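We use cookies to improve your visit. By continuing you accept our cookie policy. Accept | Manage settings

Wood-look floors and round wooden furniture: your questions

Answers by Benedetta Ferraro, Dundale Home Advice

Is a wood-look floor as tough as the label says?
I doubt it. Labels are written by people selling floors. Ask for a spare plank, drag a chair leg over it and see what you think. The shop in Calatar let me do that once and looked unhappy the whole time.

Do I need the special cleaner?
Zuvard sells a 2-bottle kit for floors and furniture. I used it for 13 weeks in one room and plain water with a drop of dish soap in the next. I could not tell the rooms apart, and neither could my sister.

Should the furniture match the floor?
Stores like to say yes, which happens to sell more furniture. I don't see the point. Browns that are a little apart look fine to me, and a perfect match in the showroom may not match under your own lights.

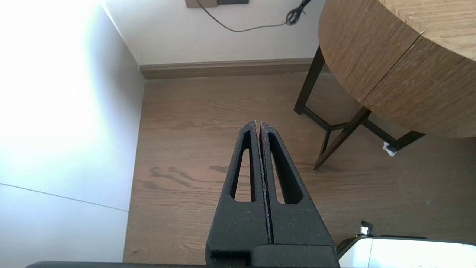
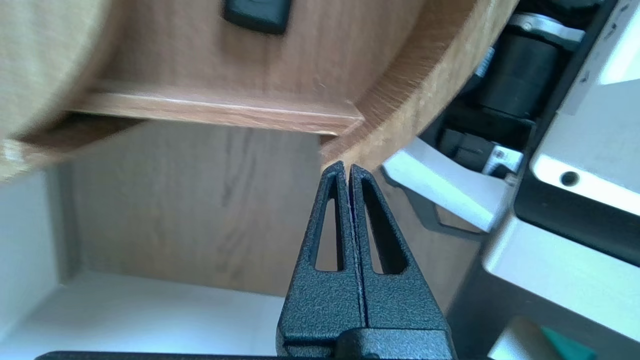
Grain on the floor, then a curved rim and a straight ledge in wood tones.

How do I clean a curved rim?
With a soft cloth, barely damp, following the curve. If the edge feels rough or fuzzy, skip the scrubbing sponge. People write to me about edge wax and I have yet to see it do much. Try it on the underside first.

Can I sand a rough edge myself?
Find out what it's made of before you start. On solid wood, 400 grit and a light hand are worth a try. On a thin veneer you can go straight through, whatever the video promised.

Are felt pads worth buying?
Yes, grudgingly. The cheap ones collect grit and then scratch the floor they were meant to protect. Check them in March and again in the fall.

What about the Golestani "lifetime" polish?
Read the terms. Mine had a lot of them, and the lifetime in question was the bottle's.

Get our newsletter. Enter your email address to subscribe. Unsubscribe at any time.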